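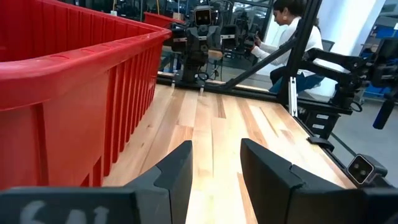 Part 3: Setting up your series shelves

By Obaidul Hettiarachchi
Last updated Monday, October 20, 2025

Right, so by now you've made your Prudel account and you've (hopefully) brought your old book list across, as in Part 2. If you haven't, do go back and do that first. Series shelves are built out of books you already have on the system, and it's a dull business adding them one at a time.

This is my favourite part of the whole programme. I read mostly crime, and crime means series, and series means standing in the library with number six in your hand trying to remember whether you've read number five. I had 3775 books in my list when I started on my shelves, and 2608 of them belonged to a series of one sort or another. It took me a good few evenings. Yours will almost certainly be quicker!

I'll use the Hatcombe books as my example all the way through, because they have every awkward thing a series can have: a prequel, two Christmas novellas, and one title that was changed when it came out in paperback.

3.1 Making a new shelf

1. Open Prudel and go to My Books. Pick Shelves from the menu on the left.

2. Press New Shelf. You'll be asked what kind. Choose Series, and be a bit careful here as Plain is the one already ticked. A plain shelf won't number anything.

3. Type the name of the series. I put the detective or the village first, so mine says "Hatcombe" and then the author in brackets. When you've got a long column of shelves you'll find "The" is no help at all as a first word.

4. Leave Suggest Books switched on. Prudel will go through your list and offer you anything it thinks belongs.

5. Tick the ones that are right and press Add.

Note: the suggestions go by title and author only. If your author writes two series (plenty do, one with a dog in it and one without), you'll be offered both lots jumbled together. Just untick the strays. They stay in your main list.

Caution: a free account holds 20 shelves. Plain ones use up the allowance too, including the "Lent to people" shelf that comes with the account. If you don't lend books you can delete it and have the space back.

3.2 Getting the order right

There are two orders, and people feel strongly about them. Publication order is the order the books came out. Story order is when things happen to the characters. For the Hatcombe books these are nearly the same, apart from the prequel, which came out eighth and is set when the inspector is still in uniform.

1. Open your shelf and press Order at the top right.

2. Choose Publication or Story. Prudel fills in the numbers for publication order by itself. For story order you have to do it, I'm afraid.

3. To move a book, press and hold the little grey bar beside its title, then drag it up or down. Let go when the line turns green.

4. For a novella or a short story, tap the number and type a half, such as 3.5. It'll tuck itself in between three and four.

5. Press Save Order. Please press it! There's no reminder if you wander off to another page, and I've had to do the Hatcombe shelf twice.

I keep mine in publication order and always read that way, prequels included. I think a prequel written eighth is written for somebody who's read the other seven, and the Hatcombe one rather spoils who the inspector marries if you take it first. My sister does it the other way and we've stopped discussing it.

3.3 Books with two titles

If a book came out under one title in hardback and another in paperback, you may well have it down twice. (I'd also bought mine twice. It was on offer.)

1. Open either copy and press More, then Same Book As.

2. Search for the other title and pick it.

3. Choose which title you'd like on show. The other is kept underneath in small print and you can still search for it.

Note: your ratings don't get averaged. Prudel keeps the newer one. If you'd rather have the older rating, write it down before you start and put it back in afterwards.

3.4 Adding notes without spoiling things

This bit's worth ten minutes of anybody's time. Each book on a series shelf has two boxes, Review and Catch-up. Review is what other people can read. Catch-up is private, and it's where I put who's left the force, who's expecting, who's got a new puppy and whether the sidekick is still speaking to anyone.

1. Open the book and scroll down to Catch-up.

2. Write whatever you'd want to be told before starting the next one. You've got 2000 characters, spaces included.

3. Tick Show Me This Next Time. When you mark the following book as Reading, your note pops up first.

For the Review box, wrap anything that gives the game away in double square brackets. It'll be hidden until the reader taps on it. The preview button shows you how it looks to others, and I do check it every time after what I did to the ending of the fourth Hatcombe.

Caution: the brackets don't work in the title of a review. Anything you type up there is visible to all and sundry.

3.5 Being told about new books

1. On the shelf page, press the bell.

2. Choose Announced, Published or both. Announced gives you the news early, sometimes a year ahead, with a date that'll probably move. Published waits until the book can be bought.

3. Pick your country. If you skip this you'll get the date for whichever edition is first, and you may turn up at the shop with months to wait.

I've got both switched on for Hatcombe, and the next one's down for December. I only use Published for everything else. With both on for every shelf my inbox was a misery.

3.6 If you read on a Grenness

Owners of a Grenness reader can have the shelves show up on the device.

1. On the reader, open Settings, then Accounts, and choose Prudel.

2. Type in the six-letter code from your Prudel profile page. It's capitals only.

3. Leave the reader switched on and within reach of your wifi until the word Linked comes up. Mine took most of a cup of tea.

4. Go back to the home page and pull down to refresh it.

Note: paper books appear in grey, so you can see where they fall in the series, but tapping one won't open anything. Library loans come up as normal and turn grey once they go back.

Caution: don't reorder a shelf on the reader and on the website on the same day. Whichever one saves last wins, and the half numbers seem to be the first thing to go.

If a shelf comes through empty, unlink the reader and link it again with a fresh code. That's cured it for me each time. If it doesn't for you, have a look in the Boonchu forum (the readers' one, under Gadgets), where there's a long thread on older models and people are very kind about being asked the same thing over and over.

Part 4 covers sharing a shelf with your reading group, including how to let them add books without letting them move yours about.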